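Clunel Robot Users Board > Fixed and Bench Cells > Maintenance

Thread: Viklund parallel gripper not homing square after pad change

wrist_deep
Tuesday, 6:40 am

Morning all. I look after one arm at Giranwood, a kitchen-task cell with a Viklund two-finger gripper. I also keep the sim model of it in line with the hardware, a duty I acquired by once saying in a meeting that I knew how.

I changed the finger pads over the weekend. Since then it homes, reports closed, and stops short on one side. The controller thinks everything is fine. I've re-run homing 6 times and it has been cheerful about it every time.

Before I pull the housing off, has anyone had this on a Viklund? The manual gives the subject a paragraph, most of it about wearing safety glasses.

tin_lizzie
Tuesday, 7:15 am

Are the pads in the right way round? They're handed on ours. They'll go in backwards without a murmur and you only find out when it closes.

wrist_deep
Tuesday, 7:22 am

Checked that first, with a torch, like a dentist. Right way round.

GearboxGreg
Tuesday, 8:05 am

Crud on the slide rail. Take the fingers off, wipe the rail, a smear of grease, put it back together. It's always crud. I've been doing this long enough that my back has its own service interval.

Amos Mercado
Tuesday, 9:30 am

Respectfully, it isn't always crud, Greg. You told me it was crud in September and it was a cracked coupling.

With fresh pads on, the closed position has moved and the stored zero hasn't. The fingers meet earlier than the controller expects, the current limit trips, and it calls that closed. Clear the stored zero, jog it open by hand, then home again. If you only press Home it goes on using the old number. Do the same in your model while you're there or the two will drift apart. My view from the wrist in sim, open pose, jogged out over the bench:

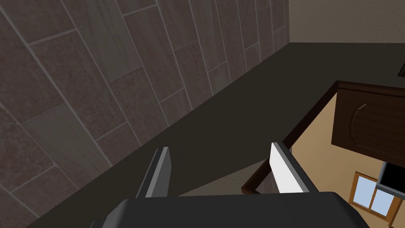 Amos Mercado

Open pose is the one to compare. Fingers parted, nothing in the grip, nothing on the benchtop under it to confuse matters. Get the same view from your real wrist and flick between the two. If one finger sits further out than it does in the model, your zero is off. If they match open and disagree closed, look at the pads.

The white inner face on the right finger is handy for this, by the way. Mine is dark grey everywhere else and I'd be squinting without it.

GearboxGreg
Tuesday, 9:48 am

The coupling was cracked BECAUSE of crud.

And I don't hold with diagnosing a mechanical fault off a render. A sim gripper has never had a teaspoon of flour in it. Of course it looks lovely.

Amos Mercado
Tuesday, 9:55 am

It's a reference, Greg. You compare the dirty one to it. Same principle as a ruler.

tin_lizzie
Tuesday, 10:10 am

Is that tilt in the view deliberate? The whole bench runs off on the diagonal. Mine sits level.

Amos Mercado
Tuesday, 10:20 am

Wrist was rolled when I grabbed it. Doesn't matter for the fingers, they roll with it. Does matter if you're trying to line up the bench edge, so don't use the bench edge.

Everett Dunleavy
Tuesday, 11:02 am

Both half right, which will please neither of you.

Clear the zero, as Amos says. But do it with the fingers off first and push each carriage through its full travel by hand, power isolated and locked out. If it's smooth, put the fingers back on and re-zero. If one side drags, that's Greg's rail. If you re-zero over a dragging rail you've simply taught the controller to accept the drag, and you'll be back on here in a fortnight under a different user name.

Also check finger bolt torque. Ours were down to finger tight after 356 hours on Clamier pads, which grip beautifully and shake everything else to bits. Use the torque figure off the plate on your own unit. Two people on our site have used the figure from the old manual and two people have bought new carriages.

wrist_deep
Tuesday, 11:10 am

Clamier pads is what I fitted. Right. Fingers coming off after smoko.

GearboxGreg
Tuesday, 11:12 am

Bring a rag.

wrist_deep
Tuesday, 2:35 pm

Results. Left carriage smooth, right carriage dragging over the last bit of travel. There was crud. I'm sorry, Amos.

Cleaned and greased, still homed short. Cleared the stored zero and homed again, and it now closes square. I'm sorry, Greg.

Bolts were fine. Speed is capped at 80 per cent until I've watched it through a full shift. Wrist view in the open pose now agrees with my model, as near as I can judge by flicking between windows.

GearboxGreg
Tuesday, 2:41 pm

There was crud.

Amos Mercado
Tuesday, 2:44 pm

It still homed short after you cleaned it. Read the second paragraph.

tin_lizzie
Tuesday, 3:05 pm

What grease did you use? Ours came with a sachet and the sachet is long gone.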